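Início | Edição atual | Arquivo | Submissões

Tempo de leitura: 4 min

3. O desgaste como informação: o que as superfícies contam a quem faz inventários 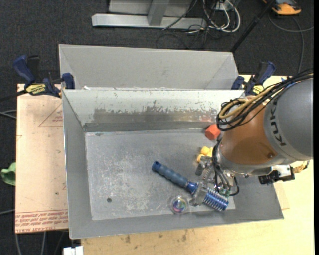
Figura 1. Caixa de chapa cinzenta com riscos claros no fundo e uma faixa mais escura e gasta na parede interior.

A literatura sobre património industrial dedica páginas generosas às fachadas e quase nenhuma aos recipientes. O inventário de Moltlow, com as suas 3,809 fichas, regista a cor das portas em todas elas e o estado dos caixotes em 20. Suspeitamos que os autores gostavam de portas.

Adotámos a grelha de Lengyel, que distingue risco, mancha, lasca e «outros», categoria esta última que, como é hábito nas grelhas, acabou por receber a maior parte do material. Das 697 peças examinadas no depósito de Sterov, 200 foram classificadas duas vezes, com uma semana de intervalo, pela mesma equipa. A equipa discordou de si própria com uma frequência que preferimos remeter para o anexo.

Convém separar o desgaste do fundo do desgaste das paredes. Riscos como os da Figura 1, mais densos à esquerda e ao centro, pedem uma ficha por zona; a ficha única de Modasel obriga a escolher um adjetivo para a peça inteira, e o adjetivo escolhido é quase sempre «razoável». Na secção 4 discutimos o que fazer com as peças repintadas, que todas as grelhas consultadas consideram, com otimismo, novas.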